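Setting Up a Sorting Table for Your Robotics Club

Posted 21 December 2021

When our after-school club in Irnbridge took up the tidy-the-table project in October, I thought the hard part would be the grippers. The students had those figured out in a couple of afternoons. What wore us all down was the table — what went on it, where the basket sat, whose cable was under whose elbow. I've been keeping notes ever since, and a few teachers over at Padbridge asked for them, so I've written them up properly. Help yourself to whatever is useful!

Pick things that are awkward in different ways

A pile of wooden blocks gets dull fast, and the students learn one grip and stick with it. Raid the kitchen and the toy box instead. We like a mix of soft, slippery and boxy things, with a drink bottle and a stuffed toy in nearly every round. Laying the bottle down gives them something to think about, because they have to choose between the neck and the body, and the cap is narrower than everything below it.

Let things touch

Our first layouts were so neat you could have served dinner between the items (my doing, I'm afraid, I can't help lining things up). Push a few together and the job gets much more interesting. A bottle resting against a plush toy is a lovely little puzzle for a beginner — come in too wide and you bring the toy along for the ride.
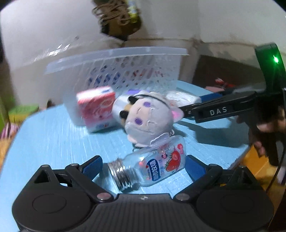 Give the basket some room

Stand it toward the back, where both hands can reach it without crossing. A light plastic one with holes in the sides is easy to wipe out and easy to see into, but it does slide. A square of rubber shelf liner underneath cures that. When it gets full, stop and empty it, even if the students are begging for one more item.

Mind the cable

Run it down one side and keep it there for the whole session. We use a loop of soft Velcro at the table edge, with enough slack to reach the far corner. Tape works too, but it leaves a gummy line that took me most of an evening and a good deal of cooking oil to get off.

Write down every try

Our log sheet has four columns: item, where it was picked up, where it ended up, and anything odd. We set ourselves a goal of 3000 tries for the term and finished with 3355, and of those 345 were bottles. The "anything odd" column is the one the students love reading back.

Wipe down before you pack up

Warm water and a drop of dish soap on a soft cloth will do for a plastic tabletop. Skip the scouring pad, which leaves streaks for good. Finger pads get a barely damp cloth and a dry one after it, and the stuffed toys go home in my laundry bag at the end of the month.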